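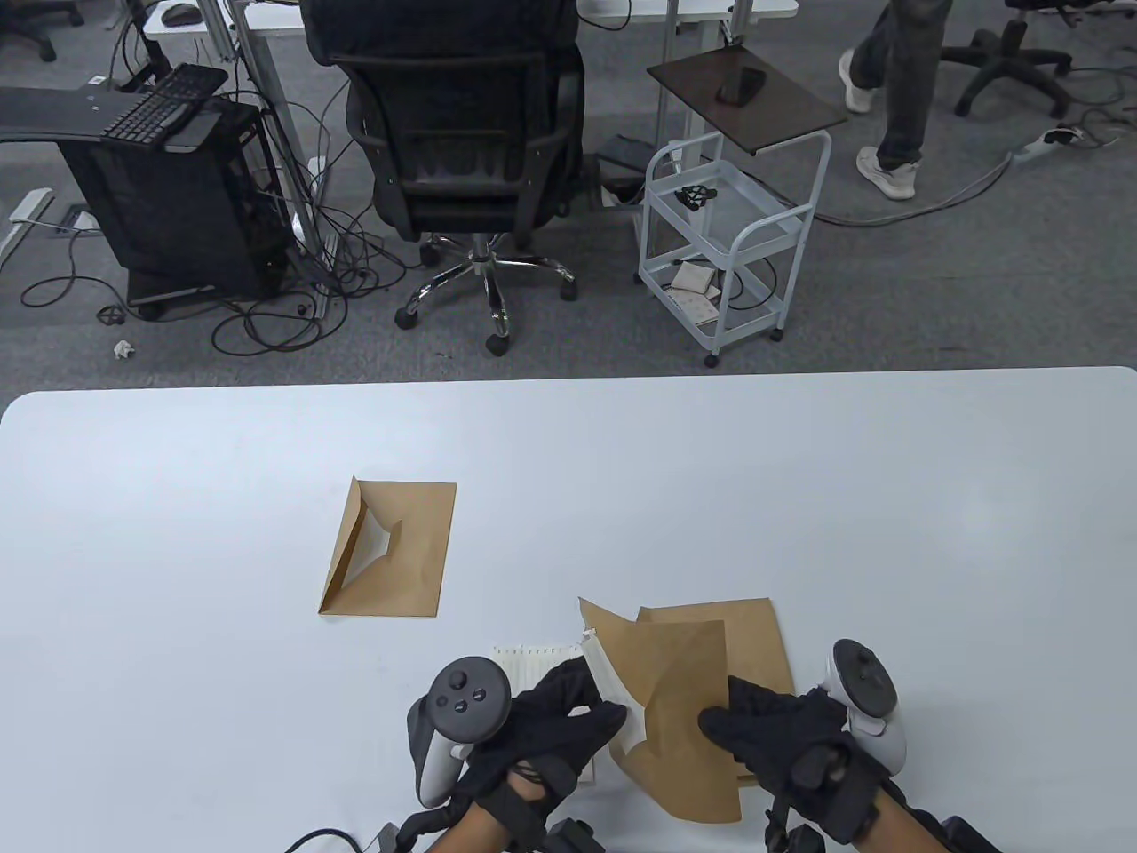
# How a paper envelope works

An envelope is a flat paper container. It keeps a letter or card clean, holds several pieces together and hides what is written on them.

## What the paper is

Brown envelopes are often made from kraft paper. The word "kraft" means "strength" in German. Wood is cut into chips and cooked with chemicals until it turns to pulp, a soft mass of tiny threads called fibres. In kraft pulp the fibres stay long, and long fibres are hard to pull apart. The brown is the natural colour of the pulp. To make white paper, the pulp has to be bleached.

## The parts

- **Face:** the front, where the address goes.
- **Back:** the side where the folded edges meet.
- **Flap:** the part that closes over the opening.
- **Throat:** the opening itself.
- **Seam:** a join where two pieces of paper are glued.

Before folding, an envelope is one flat shape called a blank.

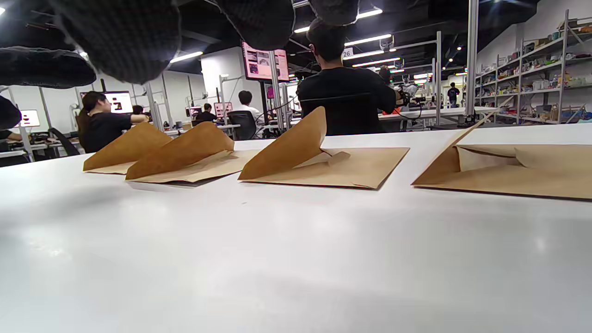 *Four kraft envelopes with their flaps raised.*

## Why a flap will not lie flat

Folding paper bends and breaks some of the fibres along a line. This line is the crease. The fibres that did not break act like weak springs and push the flap part of the way back. A flap that has been folded only lightly will often stand up at an angle. Running a fingernail or a ruler along the crease flattens more fibres, and the flap stays down.

## Putting paper inside

1. Fold the sheet so that it is slightly narrower than the envelope.
2. Hold the throat open with one hand.
3. Slide the sheet in, folded edge first.
4. Push it to the bottom. Do not force it. A corner that catches on a seam can tear the paper.

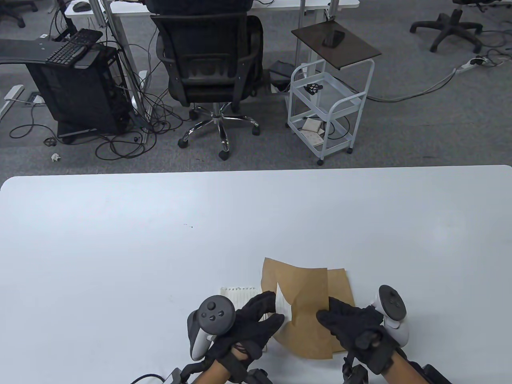 ## Perforated edges

Some sheets and cards have a perforated edge. A perforation is a row of small holes or cuts. It makes the paper weak along one line, and the paper tears there first. The torn edge can look like a row of tiny teeth.

**Try it:** fold a scrap of kraft paper and a scrap of newspaper along the same spot 22 times. Pull each one gently and compare the creases.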